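Notes on Demonstrating Kitchen Tasks by Hand

For the past two quarters I have coordinated the collection of manual demonstrations for the food preparation work at Vinside. Several colleagues at other sites have asked how our sessions are organized, and it seems more useful to set the answer down here than to repeat it by email. The views are my own and should not be read as the position of Vinside or of its partners.

The program began in April with remote control. An operator sat at a console with a pair of Peltonen leader arms and moved two follower arms through each task. The arrangement has clear strengths. Every motion recorded is, by definition, a motion the robot can make, and the operator learns early where the arm will refuse to go. It also has costs that we had underestimated. Operators tired quickly. The arms occupied a fixed station, and any change of table meant a new calibration. A task that a person completes in a few seconds took a great deal longer, and most of that time was spent waiting for the hand to arrive where the operator already wished it to be.

We therefore moved the greater part of the work to hand-held grippers. The operator carries the tool, looks at the food directly, and performs the task at something close to a normal pace. The camera sits on the tool itself, so the recording shows what the gripper faces and very little of the person holding it. We kept remote control for one purpose, which I will come to later.

The first task set was sandwich assembly. It was chosen partly for its modest equipment needs and partly for the variety of materials. Bread is light and tears at the crust if pinched too hard. Ham slides. Lettuce is by some distance the most difficult of the three, and most of what follows concerns it.

A lettuce leaf has no single correct place to be held. If the fingers close on the ruffled edge, the leaf folds and tends to drop on the wrong side of the bread. If they close on the rib, the leaf stays reasonably flat, but the tool must approach low and the operator must commit to the angle before the fingers come near the plate. We asked operators to take the rib whenever they could reach it. We also asked them to record a portion of edge grasps on purpose, in the belief that a policy which has seen only ideal grasps will have no idea what to do with a poor one.
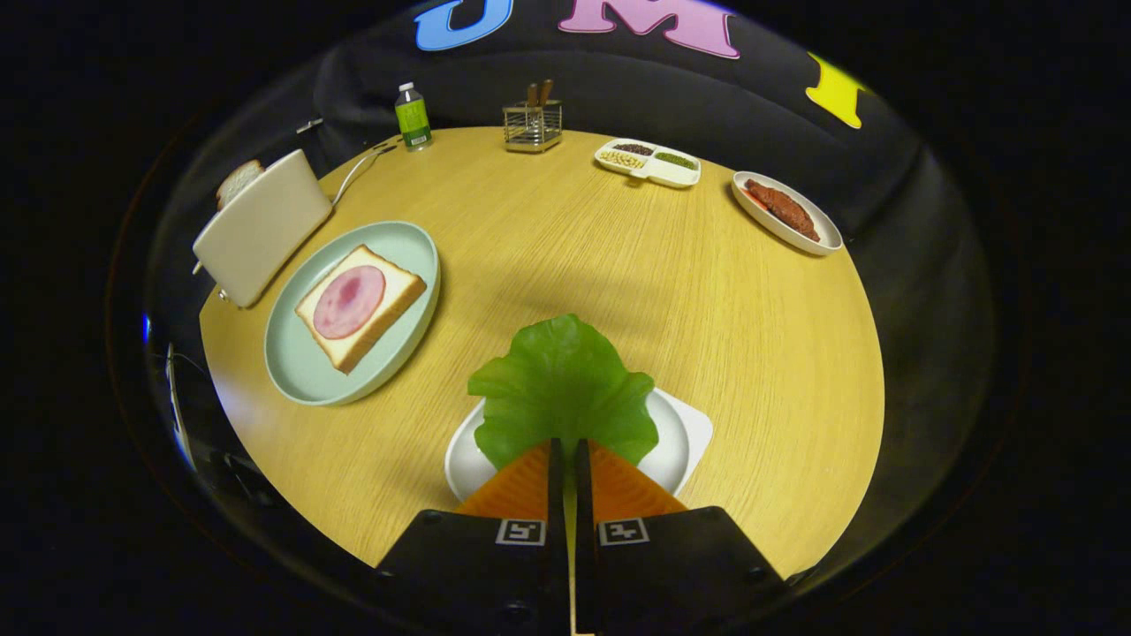 The placing of the leaf proved harder to standardize than the grasp. New operators have a strong habit of correcting. They set the leaf down, dislike the result, and nudge it with one finger until it looks right. A person watching would think nothing of this. In the data, however, each nudge is a small unplanned task with its own beginning and end, and no two operators nudge alike. After the first month we adopted a written rule: one correction is permitted, made with the fingers closed, and the tool must be lifted clear before it begins. If the leaf still hangs off the bread after that, the episode is kept and marked as incomplete.

I will admit that this rule was not popular. One operator described it as being asked to leave a picture crooked on the wall. I have some sympathy with that view.

Table layout was the second matter on which we spent more time than planned. Our early sessions used bare tables with only the ingredients needed for the task. The recordings were tidy and the resulting policies were fragile. A policy trained on them would hesitate when a single additional plate was introduced. We now set every table with items that play no part in the sandwich, among them utensils, side dishes and small appliances, and we change their positions between blocks. The operator is instructed to ignore them. The instruction is easy to follow, though reaching past tall items does alter the path of the wrist, and this is something we wish to capture.

The plates are also varied. We rotate colors and shapes, with the ingredient to be moved on one plate and the sandwich on another. A leaf on a white plate is simple to distinguish. We found that plates close to the color of the food gave the policy more trouble than they gave the operators, and we increased their share accordingly.

As of last Friday the set stands at 1,801 accepted episodes. A further 400 were rejected, and I consider the reasons for rejection to be the most instructive part of the project so far. The largest group involved tracking. The tool's position is recovered from its own video, and a quick turn of the wrist toward a dark or featureless area can cause the estimate to drift. The second group consisted of episodes in which the fingers closed before the tool had stopped moving. These look perfectly acceptable at normal speed and become plainly wrong when played slowly. The remainder were ordinary mistakes, such as starting before the recording tone.

We review every rejected episode with the operator who made it, usually on the same afternoon. The review is not used for assessment. Its purpose is to keep the written guidance honest, and four of the present rules came from remarks made in those meetings. The best of them concerns speed. Operators had been told to move slowly, and they did so throughout, including during the long reach where no care was required. An operator suggested that the guidance should say where to be slow. It now reads: move at your usual pace until the fingers are a hand's width from the food, then halve it.

Sessions are limited to 6 blocks in a day, with a break after every second one. The Unitz grip we use is not heavy, but the trigger requires steady pressure, and the quality of release suffers well before the operator reports being tired. The sign to watch for is a leaf that is dropped where it should be laid down. When we see two in a row, the block ends.

I said that remote control had kept one purpose. Once a policy has been trained on the hand-held data, we run it on the arm with an operator standing by at the console. When the arm begins to go wrong, the operator takes over, completes the step and hands control back. These short takeovers are recorded and added to the set. They are few in number, but they show the arm in exactly the positions that no person holding a tool would ever get into – a wrist bent too far over the plate, for instance, or one finger resting on the rim. I would not recommend that any group give up its console entirely, whatever the savings.

There remains the question of how much the food itself should be allowed to change during a session. Lettuce wilts under our lights, and a leaf late in the morning is a softer object than the same leaf at nine o'clock. We have so far replaced leaves at the start of each block. The Drarkberg team, with whom we exchange protocols, does the opposite and uses each leaf until it can no longer be lifted, on the grounds that real kitchens contain tired lettuce. Their argument is a fair one. We intend to run 2 blocks a week under their rule through the next period and compare the grasps.

The next task set will add spreads, applied with a knife held in the gripper. Draft guidance is being written now, and I would be glad to hear from any group that has already settled on a way to attach the knife so that it does not turn in the fingers. Our present method uses a rubber sleeve, and it has to be straightened between episodes.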